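El bambú: una hierba que parece madera

Mucha gente cree que el bambú es un árbol. Es alto, es duro y con él se fabrican muebles, suelos y utensilios de cocina. Sin embargo, los botánicos lo clasifican en la familia de las gramíneas, la misma a la que pertenecen el trigo, el arroz, el maíz y el césped de los parques. En esta ficha se explica cómo es la planta, cómo crece y qué se hace con ella.

## Partes de la planta

El tallo del bambú se llama **caña** o **culmo**. Tiene dos elementos que se repiten de abajo arriba:

- **Nudo.** Anillo duro que rodea la caña. Por dentro hay un tabique que la cierra.
- **Entrenudo.** Tramo situado entre un nudo y el siguiente. En la mayoría de las especies es hueco.

Los tabiques impiden que la caña se aplaste cuando el viento la dobla. Un tubo hueco pesa menos que una barra maciza del mismo grosor y, aun así, resiste bien.

Bajo tierra está el **rizoma**, un tallo subterráneo del que salen las raíces y los brotes nuevos. En algunos bambúes el rizoma es corto y las cañas nacen muy juntas, formando una mata. En otros es largo y avanza en horizontal, de modo que los brotes aparecen lejos de la planta original.

## Cómo crece

Un árbol engorda cada año y forma anillos en el tronco. Una caña de bambú no lo hace. El brote sale del suelo con casi el grosor que tendrá siempre y después se alarga, como un telescopio que se despliega. En pocos meses alcanza su altura definitiva.

Algunas especies gigantes pueden crecer más de medio metro en un solo día, siempre que haga calor y haya agua suficiente. Otras apenas llegan a la rodilla de un adulto.

Que la caña sea alta no significa que esté lista. Al principio contiene mucha agua y es blanda. Necesita varios años para endurecerse, y por eso en las plantaciones se cortan las cañas maduras y se dejan las jóvenes. El rizoma sigue vivo y produce brotes nuevos.

## De la caña a la tabla

¿Cómo se obtiene un objeto plano a partir de un tubo redondo? El procedimiento más habitual tiene estos pasos:

1. La caña se corta en tramos y cada tramo se abre a lo largo en tiras.
2. Se retiran la piel exterior y la capa interior.
3. Las tiras se hierven o se tratan con vapor para eliminar azúcares, que atraen a los insectos.
4. Se secan en un horno.
5. Se cepillan hasta que todas tienen caras planas y medidas iguales.
6. Se encolan unas junto a otras y se prensan.
7. La pieza se corta, se lija y se redondean las esquinas. En una tabla de cocina puede tallarse además un canal cerca del borde, para recoger el jugo de los alimentos. 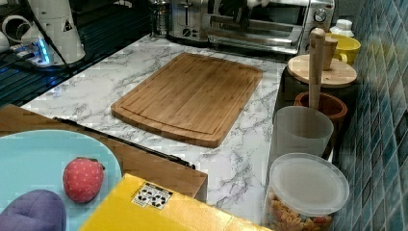

## Por qué es tan resistente

Si se corta una caña y se observa con lupa, se ven muchos puntos oscuros. Son haces de **fibras** y de conductos por los que circulan el agua y los nutrientes. Cerca de la piel los haces están muy apretados; hacia el interior están más separados. Por eso la parte exterior de la pared es la más dura.

Las fibras van casi todas en la misma dirección, de abajo arriba. Esto tiene dos consecuencias:

- Es difícil romper una caña tirando de sus extremos.
- Es fácil abrirla a lo largo con una cuña.

## Cuidado de una tabla de bambú

El bambú absorbe agua y se hincha un poco. Al secarse, se encoge. Si estos cambios son bruscos, la tabla puede curvarse o agrietarse. Conviene lavarla a mano, no dejarla en remojo y secarla de pie. De vez en cuando se le aplica una capa fina de aceite mineral apto para uso alimentario. El lavavajillas no es adecuado.

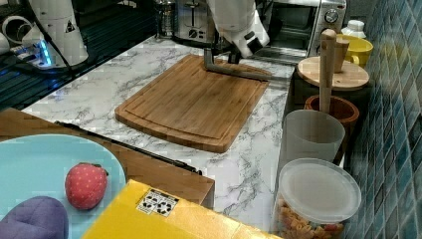
*Tabla de bambú con esquinas redondeadas y canal para el jugo.*

## Otros usos

- **Alimento.** Los brotes tiernos de varias especies se comen cocidos. Crudos pueden ser tóxicos. El panda gigante se alimenta casi solo de bambú.
- **Construcción.** En muchas regiones de Asia y América se levantan casas, puentes y andamios con cañas enteras.
- **Música.** Un entrenudo hueco con agujeros sirve para hacer una flauta.
- **Papel y tejidos.** Las fibras se separan y se convierten en una pasta.

## Vocabulario

**Culmo:** tallo de las gramíneas.
**Encolar:** unir con cola o pegamento.
**Gramínea:** planta de la familia de las hierbas, con tallos de nudos marcados.
**Rizoma:** tallo que crece bajo tierra.

Texto: Aušra Dambrauskienė. Revisado el 25 de septiembre de 2025.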